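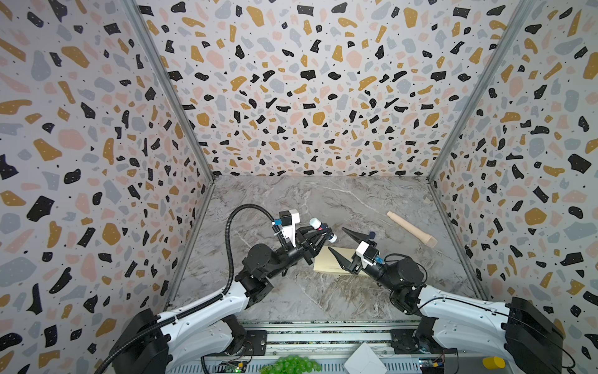 The Midametti Code of Practice for Shared Handling was 227 pages long when I inherited it, and on none of them did it say what "holding" meant. My predecessor had left the definition until last and then left altogether, for a job in bathroom fittings. So I took the train to Himside, where Jillo kept a pair of arms that did this sort of thing all day, and asked if I could sit beside them with a notebook until a definition occurred to me. They gave me a stool. On the other side of the rail the left arm had the small white bottle with the red band round it, tipped over at a slant, and the right arm had come in with something dark blue between its fingertips, and the two grippers were nose to nose over the beige block like neighbours discussing a hedge.

"Is it holding the bottle?" I asked the engineer.

She looked at it. "I'd have said so."

"How would you know?"

"It's in its hand."

I wrote down in its hand and put a question mark after it. In the draft we did not say hand. We said end effector, except in Annex C, which had been written by a Frenchman and said grasping organ.

The engineer was patient with me for most of the morning. She had met people from Standards before and treated us the way farmers treat walkers, with a nod and an eye on the gate. I explained that the trouble was clause 249, under which an arm shall not release an object until the other arm is holding it. Everyone liked clause 249. It had gone through consultation without a scratch. The trouble was clause 20, which said that an arm shall not take hold of an object which another arm is holding, and everyone liked that as well.

"They can't both be true," she said.

"They can both be true. They just can't both be obeyed."

"What happens at a handover, then?"

I said that was rather why I had come.

What happened at a handover, at Jillo, was that the arms ignored us. They ran on a program called Yoo, which had been written before the Code and had never been told about it. Under Yoo, one arm offered a thing, the other took it, and for a moment they both had it and neither seemed to mind. I timed the moment. I asked if I could describe it in the Code as a period of joint custody, and she said I could describe it how I liked so long as she didn't have to put it on a sticker.

After lunch she loaded the compliant version. It had arrived from head office with a note saying it met the draft in full, and she had been putting off trying it until there was a witness. The date on the note was 4/15/23, and she pointed this out to show how long she had been putting it off.

The left arm picked up the bottle and presented it. The right arm came across, opened its fingers, discovered that the bottle was already being held, and stopped. The left arm discovered that the bottle was not yet being held by anybody else, and went on holding it. They stayed like that. A little line of text came up on her screen and then came up again.

"What's it say?"

"After you," she said. "More or less."

We had a cup of tea. I had read about this sort of thing, in the dull way you read about tides, and had never seen it done by anything with elbows. There was no strain in it at all. Either of them could have kept it up until the electricity was privatised again. I found I was leaning forward on the stool and willing the right one to be a bit ruder.

"You could put in an exception," the engineer said.

I told her that exceptions had to go to the full panel, and that the panel had last admitted one in June, after a discussion so long that a member had come to the end of his term during it. He had been thanked and the discussion had carried on.

"A definition, then. You said you hadn't got one. If you haven't said what holding is, you can say it's something else."

I looked at her with real respect. That is the sort of remark it takes most people years on a panel to make.

We worked on it until the lights in the corridor went off. The first attempt said that an arm is holding an object when the object would fall if the arm let go. She tried this out by resting the bottle on the block with the gripper round it. Nothing would have fallen. By our definition, then, the arm was doing something to the bottle, but the English language had yet to supply the word. I suggested "attending". She said she would sooner resign.

The second attempt said that an arm is holding an object when it can move it. This did well for about as long as it took her to nudge the wooden peg along the floor with one shut finger. The peg rolled. I crossed it out.

The third said that an arm is holding an object when it says it is. I put this in as a joke, at the bottom of the page, and she read it and went quiet and then typed for some time.

"Try that," she said.

The left arm took up the bottle and offered it. The right arm came across and closed its fingers on the bottle, well above the others, gently, the way you take a cup from someone who is telling you a story. It did not say that it was holding it. The left arm, which was holding it and had said so, now said that it wasn't. For one step of the program the bottle was up in the air with two grippers round it and was held, in the eyes of Midametti, by nobody. Then the right arm owned up, and the left let go.

I asked her to do it again. She did it again.

"It's telling fibs," I said.

"It's telling one fib. And it's very short."

I wrote it up on the train. The new clause came out at 1559 words, and the panel passed it with a single amendment, which was to replace "says" with "declares" throughout. The Frenchman abstained. In the minutes the step in the middle, the one where nobody has the bottle, is called the interval of declared non-custody, and there is a diagram of it in which the bottle has been drawn with a dotted line.

I had a letter from the engineer some while afterwards. Jillo had passed its inspection. The inspector had stood by the rail with the Code open at the right page, she wrote, and had watched a handover from beginning to end, and had then asked her which of them was holding it. She told him he would have to ask them. He had written that down, and wanted to know from me whether it was allowed.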